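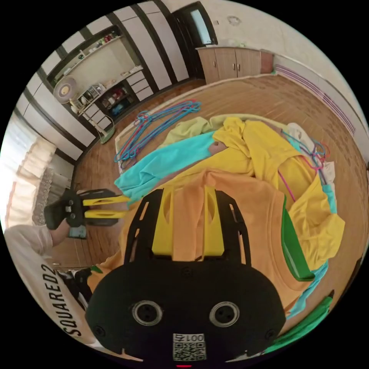
Ona Jõgi: Read the log up to entry 4 and I don't think your left unit is losing tracking at all. Both units drop the same number of frames, the left one just drops them in a single block. I'd look at power before touching the calibration again.

Ticket: left gripper recording stops partway through clothes sorting
Project: Somby (home build, pair of hand-held grippers)
Opened: January 2018
Status: open, workaround in place

Reply to Ona: OK, parking the calibration. Log continues below, with the earlier entries kept short so it's all in one place.

Entry 1
Left unit stops writing in the middle of a session. Right unit keeps going. No error on the laptop, the file just ends. Restarting the left unit brings it back right away.

Entry 2
Swapped the memory cards between left and right. Fault stayed with the left. Card is fine.

Entry 3
Swapped the cables. Same result. Put the cables back because the right one is shorter and pulls when I reach across the pile.

Entry 4
Reran the calibration on both. Numbers looked normal. First session after that was clean, second one stopped again. Finger opening still reads correctly on both sides right up to the stop.

Entry 5 (after Ona's note)
Logged supply voltage on the left unit. It sags each time the fingers close hard on something thick, and it does not come all the way back before the next grab. Shirts with a collar are worse than thin cloth. Hangers alone don't trigger it. Longest clean run today was 3,660 frames, all hangers.

Entry 6
Opened the left housing. The two screws on the power board were loose, and one solder joint on the input side had a ring around it. I could move the wire with a fingernail. Reflowed it, tightened both screws, closed it up.

Entry 7
Ran 200 grabs on the floor, mixed shirts and hangers. The left unit stopped 3 times. Better than before, still not fixed. Voltage sag is smaller, but it's there.

Entry 8
Powered the left unit from the bench supply with the battery out. No stops in two full sessions. That's the workaround for now. The extra lead is annoying and gets under the clothes, so I've been routing it over my shoulder.

Ona Jõgi: That points at the battery or its connector. Is it one of the Dorstead packs? Mine started sagging under load after one summer, and it still showed full at rest.

Reply: Yes, Dorstead, both bought in August. The right one is the same model and holds up fine. I'll swap the packs tonight and see whether the fault moves over.

Entry 9
Swapped packs. Right unit stopped on the first thick shirt. Left unit ran the whole session on its own battery power with no extra lead. So it was the pack, and the bad joint was making it worse.

To do
Order a replacement pack.
Check the input joint on the right unit while it's open.
Add a low voltage warning to the recording script — it should beep before the file ends.
Leave this ticket open until the new pack has done a full session.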